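首页 产品 解决方案 合作伙伴 支持中心 登录
分类：物联网网关 / 云平台对接 / 数据重复与丢失

工单标题：Elico 网关转发到 Brulov 云平台，雨量数据时有时无，偶尔还会下双份的雨
提交时间：2018年6月
状态：处理中（这三个字我已经看熟了）

问题描述

河边的水位和雨量节点走 Elico 网关，网关用 MQTT 把数据推到 Brulov 云平台，平台再按规则给值班手机发预警。去年12月上线，一直太平，直到上个月网关按通知升级了固件。

升级之后出现两种现象：

现象一：同一条雨量记录在平台上出现两次，时间戳一模一样。按平台的累计图看，我们镇那天下午的雨足够把镇政府泡到二楼。实际上我站在窗边，地面刚刚湿。

现象二：水位数据每隔一段时间断掉，断完以后一口气补上来，补的顺序是乱的。曲线先涨后跌再涨，像心电图。值班的同事看完图，去看了一趟河，河很平静。

已经做过的事

1. 重启网关。我知道你们会先问这个，所以先写上。重启以后好了一会儿，然后又不好了。

2. 换网线。没有变化。旧线其实没坏，现在它在抽屉里受委屈。

3. 检查节点电量和信号，都正常。节点本地存储卡里的记录是完整的，没有重复，顺序也对。问题出在网关之后。

4. 查网关本地数据库。故障那天入库 234 条，平台上收到 579 条。平台比河还勤快。

5. 联系 Brulov 的支持。对方回复说平台只负责接收，建议联系网关厂家。联系网关厂家，对方说网关只负责发送，建议联系平台。中间那一段互联网大概是野生的。

6. 试着把消息质量等级从 QoS 1 改成 QoS 0。重复没有了，数据也少了一截。改回来了。

网关日志里反复出现下面这几行：

mqtt: connection lost, reconnecting
mqtt: session taken over
mqtt: resend queue not empty
mqtt: connected

“session taken over”这一句我在手册里搜过，手册没有提到它。手册里倒是有整整一章讲外壳怎么擦。

补充：平台那边的规则引擎没动过，预警阈值也没动过。由于双份的雨，预警短信照发不误，现在大家收到短信的第一反应是看看天，第二反应是把手机扣过去。这一点比数据本身更让我着急，雨季马上就到。
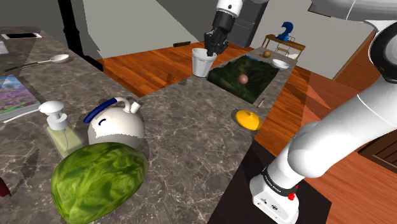
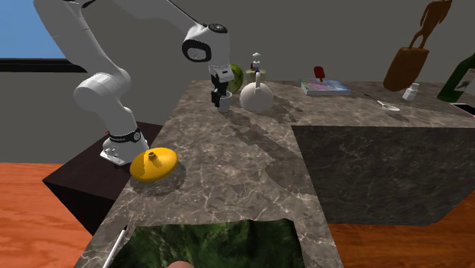
Hiếu Ông 回复：

日志很有用，谢谢。“session taken over”的意思是有另一个客户端用同样的 Client ID 登录了平台，平台按规矩把先来的踢下线。被踢的那个会自动重连，又把后来的踢下去。两边轮流坐一把椅子，每次坐下都把没收到确认的消息重发一遍，于是就有了重复；椅子让出去的时候，消息在队列里排着，于是就有了断档和补发。

想请您确认：

一、这个平台账号下面是不是有不止一台网关？

二、升级固件时有没有导入过配置备份？新固件会把 Client ID 一并写进备份文件，旧固件不会。

三、有没有别的程序在用同一套凭证订阅数据，比如转发脚本或者大屏？

提交人回复：

一，只有一台在用。仓库里还有一台备用的 Grasso 机箱，里面装的是同款主板，按理说没通电。

二，导入过。升级说明第 3 步写着“建议导入备份”，我是个听建议的人。

三，有一个大屏，跑的是 Zukalham 的可视化软件，凭证是它自己的。

刚去仓库看了。备用机通着电，绿灯闪得很欢。有人升级时顺手给它也刷了固件，导入了同一份备份，然后没拔。从签字来看，这个人是我。

断掉备用机之后，日志里再没有出现被踢的记录，到目前为止两个小时，曲线恢复成一条河该有的样子。

不过还有两个问题，所以工单先别关：

（1）备用机没有接任何节点，为什么平台上的条数会多出这么多？单靠重发，要多到这个程度，它们两个得打得相当激烈。

（2）平台里已有的重复记录怎么清？后台只有“全部删除”一个按钮，颜色还特别醒目。

Hiếu Ông 回复：

关于（1），这一版固件的重连间隔默认是 12 秒，被踢之后不会逐次延长。每次重连都从队列头部开始重发，在线时间不够收完全部确认，下一轮就又从头来。下个版本会改成逐次延长。您现在可以在“高级设置 / 连接”里手动打开退避选项，它藏在页面最底下，要先勾选“显示专家选项”。

关于（2），请不要按那个按钮。可以先从网关本地数据库导出故障期间的原始记录，在平台上按“节点编号加采集时间”去重，再用导出的文件核对。去重脚本已经作为附件传到工单里，默认只读，只列出准备删除的条目，加上 --apply 参数才会真正写入。

另外，备用机重新上电前，请把它的 Client ID 改掉，改成设备序列号就行。手册里缺的那条日志说明，我已经提给文档组。

提交人回复：

退避选项打开了。只读模式跑了一遍，列出来的都是该删的，今晚加参数正式跑。备用机的电源线拔了，跟那根网线放进了同一个抽屉。

预警短信我先改成人工确认后再发，等曲线连续正常一周再改回自动。文档组那边如果要腾地方，擦外壳那一章可以考虑缩一缩。

状态：等待用户确认

相关标签：MQTT 网关固件 Client ID 冲突 洪水预警 智慧环境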